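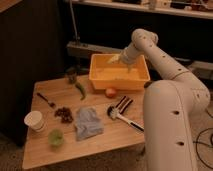
Zamora 2000 flying jacket liner

I've been selling surplus and aircrew kit for 16 years now, and the question I get most from reenactors, vintage aircraft owners and people who just feel the cold is what to wear underneath. A good outer jacket stops the wind, but it doesn't do a lot for you at altitude with a canopy that leaks, or on a windy airfield in April when you've been standing by the fence since breakfast. So we had a liner made, and I'm really pleased with it!

The Zamora 2000 is a quilted, zip-in liner cut to the shape of the old military flying jackets. It goes under most of the surplus jackets we sell, and it'll also go under a one-piece flying suit if you leave the collar off (the collar comes away with five poppers, very easy, even with cold hands). I wear mine on its own in the workshop most of the winter and I've stopped apologising for how it looks.

What it's made of

The outer is a tightly woven cotton in sage green, the filling is wool and the lining is a smooth viscose so that it slides on over a jumper. We had a go at a synthetic filling first. It was lighter and a bit cheaper, but Clyde Whitfield, who flies a retired basic trainer and tests a lot of our things for us, didn't want anything that melts that close to his skin, and I agree with him. Cotton and wool it is. Please don't take that as a safety rating, though - this is a comfort layer, it hasn't been tested to any military or aviation standard, and if your flying needs certified clothing then you need to buy certified clothing.

The cuffs are knitted and long enough to tuck inside a glove. There's a drop at the back so you don't get a cold strip above your belt when you're strapped in and leaning forward. Two pockets on the chest, set high so they clear a harness, and one inside on the left for a folded map or a phone.

Zip and fittings

The main zip is a Roltex two-way with a chunky puller. Two-way matters if you sit down in it a lot, as you can open the bottom few inches and stop it riding up round your chin. The zip that joins it to the jacket is a separate matter. If you have our Cosby or Ara jacket it'll go straight in. For anything else, use the loops at the neck and cuffs, or send me a photo of your jacket's zip and I'll tell you if we've got a match.

Sizes

It comes in chest sizes 36 to 46, even numbers only. Order the same size as your jacket. If you're between sizes go down, the quilting gives a little after the first few wears. Beatrice Mbwambo does our alterations and can shorten sleeves before we post, just put the length you want in the order notes (measure from the shoulder seam to the wrist bone). Altered liners can't come back unless there's a fault, sorry.

Washing

Cool hand wash, wool detergent, dry flat. Don't tumble dry it. My first one now fits my niece.

Delivery and returns

In stock sizes go out within two working days. The 44 and 46 are made in smaller batches, so check the stock note before you order. You've got 30 days to send an unworn one back, and exchanges for a different size are free within the UK.

Any questions, ring the shop and ask for me, Corinne Ambrose, or for Trinity, who knows the jackets better than I do.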